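Sorting foam letters by colour onto plates - what do you use?

Home Learning and Play > Table Activities > Letters and Numbers
66 replies, showing most helpful

prarville_mum
I run a small playgroup out of our community hall in Prarville, mostly three and four year olds. We have a big tub of foam letters, mixed capitals and small ones, and I want to turn them into a sorting game by colour. Right now it's all one tub and they just tip it out.

I've tried muffin tins (too small, the letters stand up on end) and I've tried sheets of coloured paper (they slide around and somebody always ends up drawing on them). What do other people use? I'd like to spend under $20 and I need it to pack into one box, as we don't have a cupboard of our own.

TeaTowelTess
Ice cream tub lids. Free, and they have a bit of an edge. Ours are all white though so you'd have to put a coloured dot on each one.

Kaan Bayram
Plates. Plain round ones in the same colours as the letters. The colour of the plate tells the child where the letter goes and you don't have to explain anything or make labels. I got mine from the picnic shelf at Mondel and they stack inside the letter tub.

Keep it to a few letters at a time. If you tip out the whole tub they lose interest before the first plate is half done.

prarville_mum
Kaan, do the shades need to match exactly? The plates I can find are all pastel and our letters are quite bright.

Kaan Bayram
No. Pale green plate, green letters, they work it out. I've never had a child put a blue one on the green plate and argue that the shade was off. The only one that gave us trouble was a sort of teal plate, and I took that out of the stack.

ratbag_and_co
I'll disagree with the plates. We did plates for a whole term and what happened was lunch. As soon as you put plates out, half of them think food is coming, and the younger ones put the letters in their mouths. We swapped to shallow baking trays and it settled down straight away.

Also colour sorting with letters seems a bit pointless to me. They can sort blocks by colour. If you're going to get letters out, do something with the letters.

Şengül Özkan
We do plates with no trouble, but we do it well away from snack time and at a different table. I think that matters more than the plate does.

On the second point, I used to agree with you. Then I noticed that the kids who sort by colour talk about the letters while they do it. They say "that's in my name" and so on. They're handling them and turning them over, and for a three year old that's plenty.

I put the plates in a straight line going up the middle of the table so kids on both sides can reach. Three is enough to start. Green and blue first, and a cream plate at the near end.

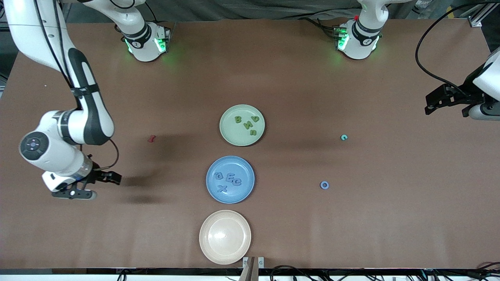 Posted by Şengül Özkan
August 13, 2026
Member, 1,363 posts

Green plate at the top with four green letters, blue in the middle with four blue ones, and nothing on the cream plate. I use the cream one for whatever doesn't fit the other two. With a new group I leave it clear to begin with, then bring out a few odd colours once they've got the idea.

You'll notice I don't worry about which way up the letters land. If a child wants to turn one around, fine, but I don't correct it during a colour game. There's an n shape and something like a d on the green plate, and those are the sort that cause trouble when they get flipped or rotated, so I save that conversation for another day.

A brown table is good for this. We once had a patterned cloth under everything and the letters disappeared into it.

ratbag_and_co
See, the n thing is exactly my objection. Turn an n around and it's a u. If they're going to spend twenty minutes with it upside down then they're learning it upside down.

Şengül Özkan
I don't think they're learning it either way at that point. They're learning green. When we do letters properly I use the tray with the outlines in it, and a letter only fits one way.

gumboots4
My daughter is nearly six and still flips b and d, and she never did a colour sorting game in her life. So did her cousin and he reads fine now. I wouldn't lose sleep over it.

TeaTowelTess
Mixing capitals and small letters on the one plate would bother me more. Ours came as a mixed pack too and I separated them into two zip bags. Capitals come out first, then small ones after January when the older kids are getting ready for school.

Kaan Bayram
I leave them mixed. On the blue plate up there you've got a small a and a big E and a small c, and a kid who knows their letters will point out that some are big and some are little without being asked. Then you can play a second round where you sort by that. Same letters, same plates, no extra gear.

prarville_mum
I like the second round idea. How many letters do people have in total? Ours is meant to be 166 pieces but I'd say we've lost a few under the piano.

Kaan Bayram
Ours was the Aksoy tub and I've never checked. I put a handful in a bowl for each child and the rest stay in the tub with the lid on.

hallkeys
Practical question. How do you clean the foam ones? Ours get sticky.

Şengül Özkan
Mesh laundry bag, warm water, bit of dish soap, squish it around in the sink, then lay them out on a towel overnight. Don't put them in the dryer. I did that once and they curled.

Plates just get wiped down after.

ratbag_and_co
I'll add that the baking trays can be wiped down as well and nobody has asked me for a sandwich off one yet. But fair enough, if you've got a separate table for it I can see plates working. Ours is one long table for everything.

gumboots4
If it's one long table, try turning the plates upside down. The rim underneath still holds a few letters and it doesn't look like dinner. We did that at my sister's and it was fine. You do need the flat-bottomed kind.

prarville_mum
Thanks everyone. I picked up plates in green, blue, yellow and cream from the discount place next to Skurov, $2 each. No red, so the red letters can go on the cream plate for now. We'll try it first thing, before morning tea, and I've asked the other parents to keep the snack boxes in the kitchen until we're done.

TeaTowelTess
Let us know how you go. And check under the piano.

prarville_mum
Checked. Four letters, a sock and a cracker.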